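Lunch, 607 times over

Packed food is awkward to teach. A tin has one shape and keeps it. A sandwich in film has a shape that depends on who wrapped it and how hard it was last squeezed, and the film throws back light in places where the bread does not. When Laltari began gathering examples for its picking system in April, the first month went on tins and boxes. The second went on lunch.

The work is done at a bench in Clellden. An operator guides the arm by hand controls through one complete task: approach, close, lift, carry, release. Each complete task is stored as one episode, with the joint positions, the finger opening and the view from a camera at the wrist. The system is later trained to predict the next movement from what that camera shows. It has no other account of the bench.

The target for wrapped food was 800 episodes. After checking, 607 were kept. Most of those dropped were late releases, where the operator had stopped above the container and waited before opening the fingers. A pause of that kind looks harmless on playback, but a system trained on enough of them learns to hover. Operators are now told to keep moving, and to finish a clumsy episode if the item is still held. A slightly crooked grasp that ends well is worth keeping, as the arm will make crooked grasps of its own.

Grip is the harder matter. Too wide and the wrap slides; too tight and the filling moves, which changes the outline halfway through the carry. Perić, the firm that supplies the control software, records finger opening at 30 readings a second. Laltari asked for the motor current as well and stores both.

Variety is planned on a sheet. Container, starting position, facing and lighting are changed between blocks of 72 episodes, never within one, so that a bad block can be traced and removed whole. Baskets were added after a trial at Meltemach, where a system trained only on smooth trays kept releasing too high over anything with a raised rim. Wicker also gives the camera a busy background, and clear film lets that background through at the edges of the item.
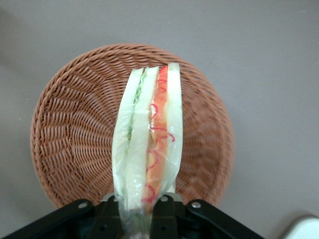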